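Visit Report: Open Day at the Kindura Immigrant Legal Aid Center

The center opened its doors to partner groups on a Friday in June. I went on behalf of the Birhane Tenants' Network, which refers clients there and wanted to see the intake process before renewing the agreement.

Check-in was at 9:30. We were divided into 4 groups and taken through in order: front desk, interview rooms, records, hotline. Abbas Shokri, the intake supervisor, led ours. The center had 57 open discrimination complaints that morning, most of them housing and employment matters. A further 64 files were closed but still inside the retention period.

Intake starts with a two-page form. The first page covers contact details, language and filing deadlines. The second asks for a dated account in the client's own words. Staff do not edit the account. Corrections go on a separate sheet, signed by both parties. Our own form mixes the two, and I recommend we copy theirs.
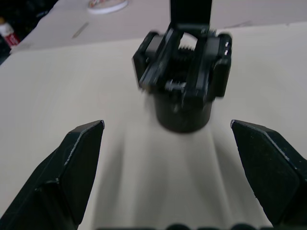
Referrals were the part I had come for. A complaint that belongs with another agency is sent out with a cover letter, and the client gets a copy. The center allows nearly two weeks for a reply before calling. Shokri sketched the handoff on the whiteboard as two arms coming in from either side with a gap between them. The black gripper has the same layout, a finger on the left, a finger on the right, and nothing held in the wide opening. The gap on his sketch was the period when neither agency has the file. Under the new procedure the sending agency stays responsible until the other confirms in writing.

The hotline room has 2 desks and a shared call log. Calls after hours go to the Brirnon line, which takes messages only - no advice is given. Interpreters are booked through Bresusus. I asked about wait times for less common languages and was told the numbers would be sent. They had not arrived when this report was filed.

Open items for our side: the revised referral letter, a named contact for housing cases, and the interpreter figures.

3 shares | 0 comments

This site uses cookies to remember your settings. Accept | Decline

Contact | © Birhane Tenants' Network | Back to top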